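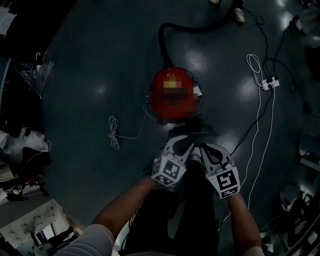
Hand-held gripper with square markers on both fingers, in front of a red object with a black hose. Peltden demonstration room, Werkton.

Progress report to the Brandes Fund
Reporting period ending 2020-12-20
Prepared by Henrike Hellwig, project office

Demonstration visit

The November demonstration was held at the Peltden room in Werkton. Guilan Tian and Lutz Kuhlmann led the session. Morven Pollock attended for the Fund, and Ludger Dreßler represented the Kundow workshop, where the arm is to be installed next year.

Visitors were shown how household handling tasks are recorded with the hand-held gripper. Each visitor then had the opportunity to use it under supervision. Mr. Dreßler asked whether recordings made in Werkton would be of use in Kundow, where the floor and lighting are different. The team expects to answer this after the first trials on site.

Recordings

The project had collected 2,302 recordings by the close of the period, against a target of 2,000. Of these, 575 involve objects placed on the floor. Review of the floor recordings is still under way, and a number may be withdrawn where the markers on the fingers could not be read.

Matters raised by visitors

Ms. Pollock requested that cables and power strips be kept clear of the working area at future demonstrations. The project office has accepted this request and will revise the room plan before the next visit.

Next period

Two further sessions are planned, one in Werkton and one in Kundow. No change to the approved budget is requested. The revised room plan will be sent to the Fund with the next statement of costs.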